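Frequently Asked Questions

What is Notance?

Notance is a club and repair night for old handheld game systems. We meet in the back room at Virnar, the used game shop on Coutinho Street, and we spend the evening fixing, cleaning, trading and (mostly) playing. If you have a handheld in a drawer that hasn't turned on since middle school, we would love to meet it!

When do you meet?

Twice a month, doors at 6:30 p.m. We take a break in February while the shop does its inventory. Dates go up on the board by the register and in the newsletter.

Do I need to know how to fix things?

Not at all! Plenty of our regulars had never opened a game system before they came in. Bring your handheld, and one of the bench folks will sit down with you and show you how the screws come out. A lot of problems turn out to be dirty battery contacts, and cleaning those is a great first repair.

Does it cost anything?

Your first visit is free. After that it's $3 at the door, or $30 for the year. The money goes toward parts, swabs and the electric bill. If the door fee is a problem, just tell whoever is checking people in and come on through.

Which systems do you work on?

Anything that runs on batteries and fits in a coat pocket, plus a few that really don't. We have the most experience with older cartridge systems. For newer handhelds we can help with sticks, buttons and shells, but we don't do board-level work on them yet. We're learning, and we get very excited when somebody brings in something we haven't seen.

Can you fix home consoles too?

Sometimes, but please ask first. Bench space is tight and a big console takes up a whole spot. Nothing that plugs straight into the wall gets opened on a club night. 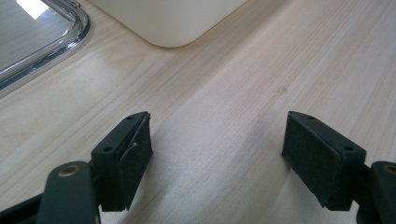
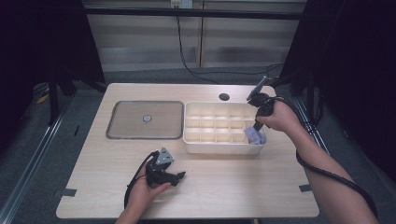

How long does a repair take?

A contact cleaning or a new speaker is usually done the same evening. A screen swap takes nearly 60 minutes if it's your first one, so come early for that. If we have to order a part, you take your system home and bring it back when the part shows up. We don't keep systems overnight.

Where do the parts come from?

Broken systems people donate, mostly. We also put in a group order for shells, buttons and screen lenses every few months, and splitting the shipping makes a huge difference. You pay what the part cost us. The sign-up sheet for the next order is at the register – write the model number down, please, and not just "the purple one."

My game won't save anymore. Is it gone for good?

The old save may be, but the cartridge is probably fine. Many older games use a small battery to hold the save, and those batteries run down. We can put in a new one. If the old battery still has some life left, ask about backing up your save first. We have a reader that works with most common cartridges, and hanging on to a team you raised in fifth grade is totally worth the wait.

Do you help with downloaded games or copies?

No. We'll back up a save from a cartridge you own, and that's as far as it goes.

What is the Rorholm Cup?

Our yearly tournament, and the best night on the calendar! It's link-cable only, 17 rounds, with the games drawn out of a hat at the start of the evening. You might get a racing game, then a puzzle game, then some fishing thing with no instructions. Loaner systems are available, so you can enter even if yours is still in pieces. Sign up in person before the first draw.

Can kids come?

Yes, and they're often better at this than we are. Anyone under 12 needs a grown-up in the room, and soldering is for 16 and up. Eye protection is required at the soldering station for everyone.

What should I bring?

Your system, fresh batteries, and a game you know well so you can test the buttons. Label everything. We also have a big stack of games to borrow during the evening if you'd like to try something new – the puzzle shelf is especially good right now.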